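Perach Two-Arm Build – Frequently Asked Questions

Last updated May 26, 2024

What is Perach?
A two-arm robot I'm building in my half of a shared workshop, with the goal of folding and spreading household cloth. I love this project and I'm happy to talk about it all day!

Do I need the real arms to join in?
No! Most of the work so far has been done in simulation. The sim is called Jusis and it runs on an ordinary desktop. You get a small room with a door, a plank floor and two arms with grippers, and you can start breaking things right away.

Why begin with a big sheet?
Because it's hard in all the fun ways. A large sheet hides the lower parts of the arms, sags where you don't expect it and has no obvious corner to aim for. I spent most of April on this one task.

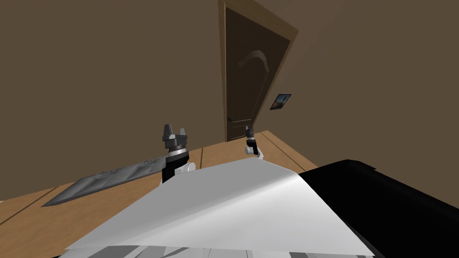
Small cloths are much kinder, so if you're new, start with a napkin and work up. The settings file has a size line you can change – save a copy first.

How many practice runs do you do?
I run 300 per change, overnight. The best batch so far had 132 good ones, and I did a little dance.

What did the real build cost?
I haven't added it all up. The bench frame took 18 bolts and six evenings, and the Kirui power supply was secondhand.

Is Zarnel the same thing?
Zarnel is my older one-arm project. It still works, and its gripper code carried over almost unchanged.

Can I send in fixes?
Yes, please – small ones are easiest for me to test.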